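Okay friends, a few of you asked what the after-school robotics club has been up to since winter break, so settle in, because I got carried away and this is going to be a long one. (Tea recommended!)

For anyone new, I help coach the club with Marcus Escobedo, who teaches shop and is much better at soldering than I am. We have 11 kids this year, grades nine through twelve, and our big spring project is teaching a robot hand to pick up everyday things and put them down again without flinging them. The kids named it Cletari. I have asked three times what that means and gotten three different answers.

First thing we learned: picking things up is hard! You and I do it all day with half our minds on dinner. Cletari needs to be shown, over and over, by a kid patiently steering it through the motion while the wrist camera records. Then the kids sit down, watch every single run, and decide which ones are good enough to keep for training.

As of last night we have 276 keepers. Hazel Montoya has watched all of them, I think mostly for fun, and she can tell you which teammate was driving just from how the fingers open. She says Myrtle's are the gentle ones and she's right, you can see it once she points it out.

The glove was a whole saga of its own. Bare fingertips were too slick, and a plastic cup would just slide out of the grip and go rolling off under the radiators. We tried rubber dots, we tried tape, we tried a gardening glove that was so stiff the thumb could hardly bend. Plain black knit has been the best so far, and it's cheap enough that I don't wince when one wears through.

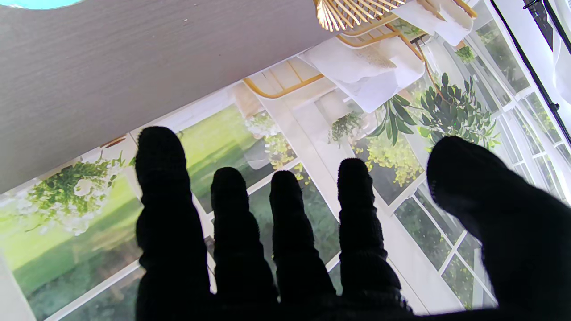 Which brings me to backgrounds, my favorite part of the semester. Back in February our practice runs were going beautifully, and then we moved to the other side of the room and everything fell apart. Same cup, same hand, and it reached for thin air. The kids spent a good week arguing about motors before Paloma Obi said, very quietly, that maybe it had just gotten used to the wall.

So now we change what's behind the work as often as we can – printed backdrops, different lamps, blinds up, blinds down. It did help, though I want to be careful here, the kids ran 17 tries in a setup the hand had never practiced in and it got 7 of them. Before the switch it was getting none, so there was a lot of yelling anyway. Happy yelling! The choir next door may feel differently.

What's still giving us grief is the thumb. It comes in a little late, so anything light gets nudged away before the grip closes. Marcus thinks it's the tendon cord stretching. Myrtle Marchetti thinks it's her code and has rewritten that bit twice. I have no opinion and bring the granola bars.

Our showcase is in April, in the library after school lets out, and Loretta Mahmoud has kindly promised us the long tables by the outlets. Families are welcome, little brothers and sisters especially – the kids love letting them drive, and the little ones are often steadier than the grownups.

If you have odd lightweight objects you don't need (empty spice jars, bath toys, plastic lids), please drop them in the box outside the shop room. No glass, please. We'd love the silly shapes most of all, and I'll post again once the new tendon cord goes in.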